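Print this page | E-mail this page
Filed under: Course handouts > Display and stall work

Session 8 — lettering on a dark backdrop
Tutor: Mireille Langlois, Grarstead

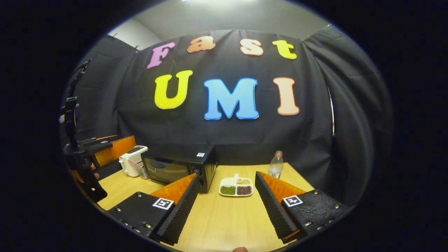
Fig. 1. Foam letters on black cloth, two rows, "Fast" over "UMI".

Points from today:
— light colours on black. Yellow and peach carry well, pale outline helps
— bottom row larger, so read it from the back of the room first
— pin the cloth along the top edge BEFORE any letters go on
— side curtain: loose folds fine, keep it off the table
— lay letters out on the floor, check spacing, then fix

Homework: own word, 2 rows, max 40 cm high. Bring pins, tape and a tape mesure. Spare cloth — ask Jouko Eskola.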